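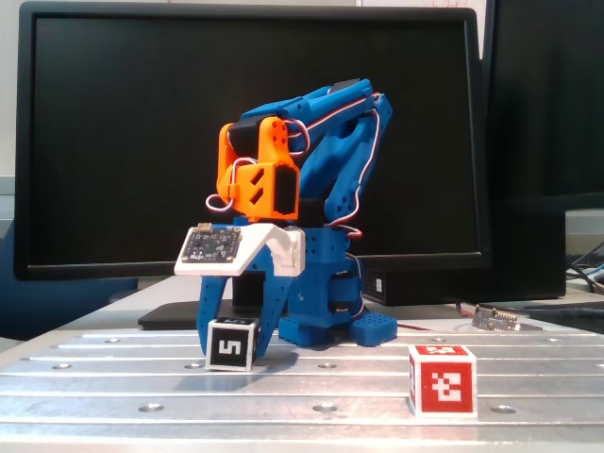
Blue arm with the orange wrist, bent down toward the table.

Sep 26, 2019
Lime mortar, Quartey garden wall, second batch

Mixed the second trial batch this morning. Sand is the Zindale sharp, sieved, dried overnight in the oven and left to come back to room temperature with the lid on. Lime is the Candier hydraulic from the bag opened for batch one. I folded the bag over and clipped it last time and it looked fine inside, no lumps.

Sand 3,045 g, lime 1,231 g. Water went in by stages. Wrote the water down on the card taped to the Fillano mixer, copy it in here before the card gets wet.

Mixed dry until the color was even, then added most of the water and ran it on slow. It looked too stiff for the first few minutes, same as batch one, and then loosened up. Last time I gave in and added more water at that point and the mortar slumped off the hawk. This time I waited. Stopped the mixer, scraped the bottom, let it stand under a damp cloth, ran it again. Good result, fatty, sticks to an upturned trowel.

Spread on the flow table was smaller than batch one and the edge was clean. Kwadwo Quansah worked some of it into the joints of the brick panel and liked it better than the first mix. He said it stayed where he put it. He raked the joints back to 19 mm beforehand, to match what was measured on the wall, and wetted the brick twice. The upper courses soaked it up fast and needed a third wetting.
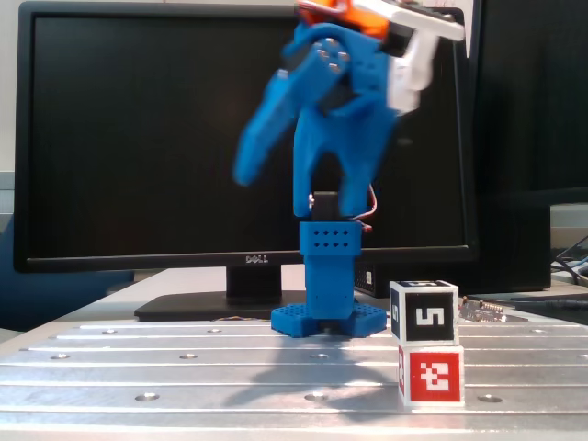 Cubes were cast in the two small gang molds, three to a mold. Oiled the molds lightly, filled in two layers, tamped each layer, struck off with the long knife. Corners on batch one were poor and I put that down to too much oil pooling at the bottom, so I wiped the molds out with a rag after oiling this time. Once they are out of the molds they should not be stored the way the two cubes are sitting to the right of the blue base, one on top of the other. We did that with batch one to save shelf space and the faces that touched stayed dark and soft long after the others had turned pale. Single layer on the slatted rack, a finger's width between them, damp burlap over the frame and not resting on the cubes.

Left to do on the cubes: demold when they can take a thumb without marking, label on the struck face, weigh. First crush at 168 hours from casting. Keep three of them for the later test.

Mansa Quansah brought in more of the old mortar from the wall, from low down near the gate. It is yellower than the first sample and has bits of shell and some charcoal in it. I broke one piece by hand with no trouble. The piece from the coping was much harder and gray, and I think it is a cement repair. We should not be matching to that one.

Put a crumbled piece of the yellow in dilute acid, let it fizz out, rinsed and filtered. The sand left behind is coarser than the Zindale. Filter paper is drying on the windowsill under a glass. Please leave it there.
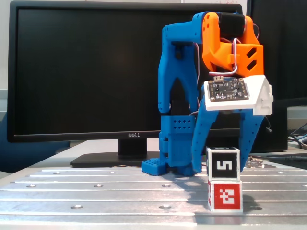
The arm standing upright by the Dell monitor.

Color. Wet, batch two is close to the old work. Dry, I expect it to go paler, as batch one did. Chih-ming Yuen thinks the color is mostly in the fines and that washing the sand is costing us. Batch one used washed sand and came out nearly white, so he may be right. Will try a small amount with the unwashed sand from the same pit and hold everything else the same.

Panel is under damp burlap, mist morning and evening through the weekend. Keep it away from the door, there is a draft there and batch one crazed along that side.

Delali Agbenyega has the scaffold from the start of next week. If the cubes are weak we push the pointing back to May, too close to frost otherwise. 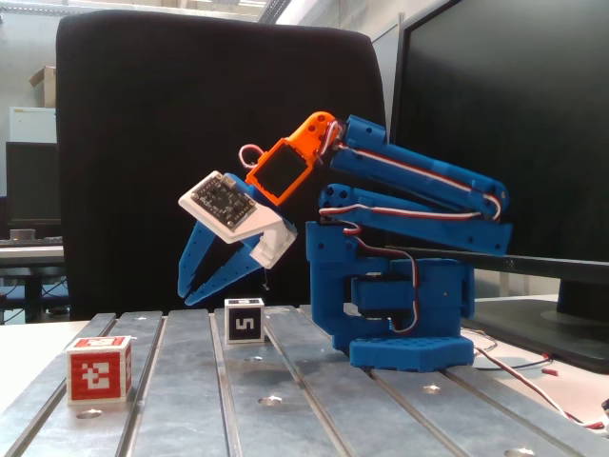
Yaa Addo read this over at lunch and would not wait for the cubes to decide. She says the wall by the gate gets sun until late in the day, that drying out too fast is a bigger risk there than strength, and that she wants burlap hung on the scaffold before any mortar goes in. She also asked for a softer mix on the bottom courses, where the brick is already flaking.

Agreed on the burlap. The softer mix would have to be a third batch, same sand, less lime. Need to check how much is left in the Candier bag.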